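Dovetero student robotics club – progress report to Prendico
Wednesday, September 9, 2020

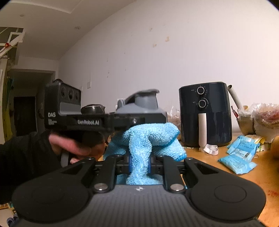 Juwita Subramaniam

Quick one this time, full accounts to follow when Ngozi has the receipts in order.

Where we are. The kitchen chores project is running again after the break. Members work with hand-held grippers, one in each hand, and record themselves doing small household jobs. Current job is wiping down: pick up the light blue microfiber cloth, hold it in the jaws, wipe, put it back. Air fryer stays on the table the whole time, so does the food. We want a kitchen people use.

Recordings. Target in your grant letter was 1,000 good takes by January. We have 240 that pass our check, out of almost twice that many tries. Slow start. Most rejects are the cloth – it bunches up in the jaws and the student shakes it out with a free finger, and then the take is no good for training. New rule since last week: if it bunches, leave it bunched and carry on.

Students. 14 signed up, all have done the safety sheet. Two of the younger ones keep picking the cloth up by the very corner and that works better than what I taught them, so I have rewritten the instructions to match. Ngozi Jibrin runs the evening group and I have the afternoons. Evening group is ahead.

Training side. First model trained on the early takes only. It finds the cloth. Closing on it is hit and miss, and it has not managed a full wipe yet. Next run will use all 240. The older students are writing the labeling script themselves, it broke twice and they fixed it twice without me.

Money. 200 dollars left in the supplies line. Biggest spend was storage drives. Would like to move the unspent travel money over to supplies, as the Erham regional meet is online now and theres no bus to pay for. Please confirm by email if thats OK.

Still to do
Spray bottle task – grip is fine, the trigger is hard, may drop it
Air fryer drawer, open and close
Second model run
Short talk for the Erham meet, students to pick who speaks

One ask. If Prendico has a spare desktop with a decent graphics card we would take it, even on loan. Right now a training run ties up my own machine for most of a weekend and I cant do lesson plans on it.

Next report in January, with the take count and reciepts.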